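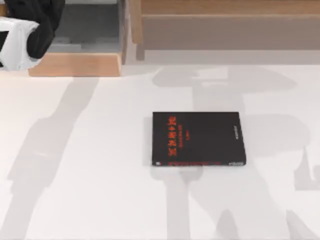

Grgić commented on our draft that a home workshop should get its simulator right before it buys a second arm, and that most hobby builds do these in the opposite order. We agree with the first half. The second arm was already bolted to the bench by then, and we are very glad it was! Two arms on one table raise questions that a single arm never does, and the simulated bench let us ask them late on a Sunday without breaking anything.

3.2 The simulated bench

The Ultarwood bench was modeled from tape measurements of the shared workshop. We kept the model plain on purpose. The table is a flat white surface, and the storage behind and beside it is built from simple boxes with wood or gray finishes. Shadows were left on. In early tests they fell across the table in wide gray shapes, and a dark, flat object such as the closed book in Figure 2 gave the detector a hard edge to hold on to even where a shadow reached it.

We ran 265 trials with flat objects on the table and 203 with the storage furniture. The control code is the same Asico script that drives the real arms, with one change to the timing loop – the simulator steps at a fixed rate, and the workshop laptop does not.

The furniture turned out to be the fun part. A bar handle on a drawer front asks for a very different approach from an open shelf, and with the two side by side the gripper has to stay clear of the shelf's side panel while it lines up with the handle. We set the approach path low over the table first and raised it only near the drawer. Paths that started high were slower to plan and swung wide more often.

Figure 2. The simulated Ultarwood bench: a closed book on the table (first panel); a drawer front with a bar handle beside gray open shelving, with a black gripper finger in the foreground (second panel).
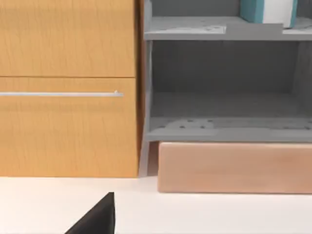

3.3 Moving to the real arms

The printed finger mounts, which we call Grukaris, were fitted in November. Each one takes two screws and can be swapped between arms in the time it takes to reheat a coffee. We limited the real arms to 400 cycles per set of mounts and then checked the screw holes for wear.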